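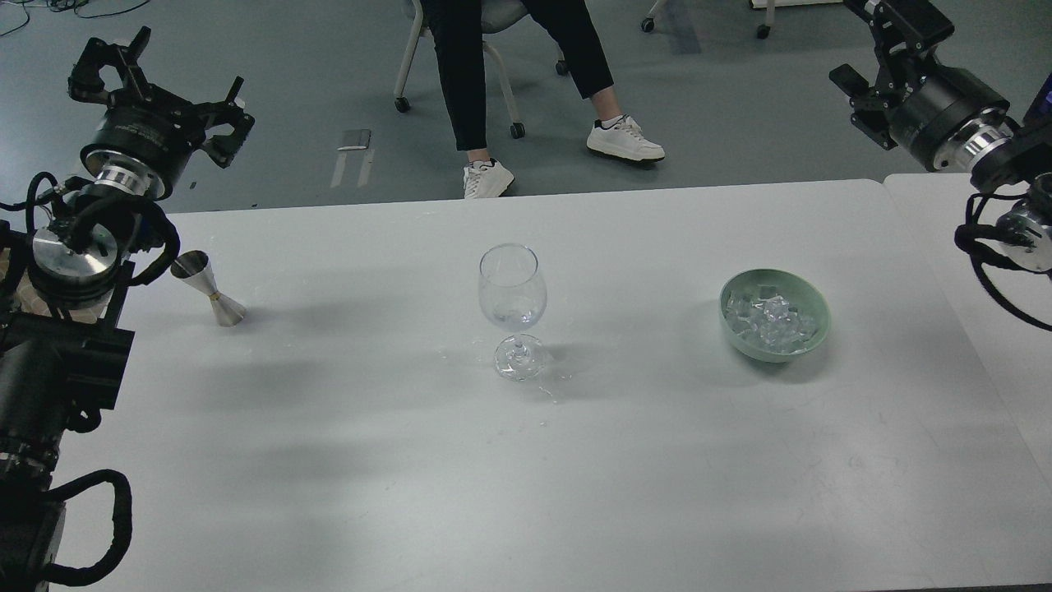

Workshop news: Iltau, the two-armed bartender, is coming together in the back bay! Kwesi Addo has had both arms on the white table all May, and the current job is a plain one: ice from the bowl into the wine glass, then a measure from the jigger. The grippers are still stock, so ice is the hard part (it slides, it sticks, it shoots off toward the lathe). Kwesi wants to print softer fingertips next and has 400 g of flexible filament to burn through. If you can help with wiring, bring snips and come by after 3.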